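Handout 4: Bimanual cloth folding from demonstration

The Jemis policy was trained on 52 demonstrations and run for 4000 steps. Wrist and overhead views are both inputs. Grasping begins at a hemmed corner. 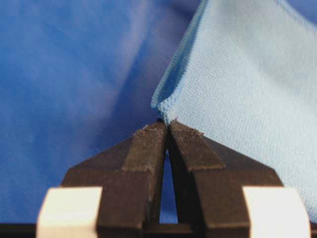 Fig. 1. Corner pinch, wrist view.

Success is scored on the folded bundle, with the fingers open and clear of the cloth.
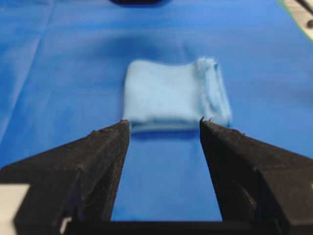 4.2 Viewpoint

Wrist cameras also pick up background colour beyond the work surface. Cropping is covered in the Astwood notes. 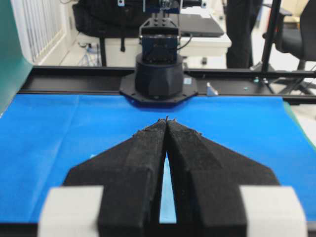
Fig. 2. Wrist view toward the opposite arm base.

The overhead view places both grippers and the towel in one image.

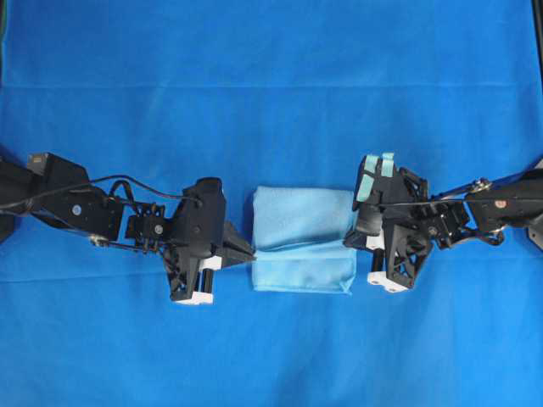
4.3 Exercise

Retrain with 23 demonstrations and report the change in success rate.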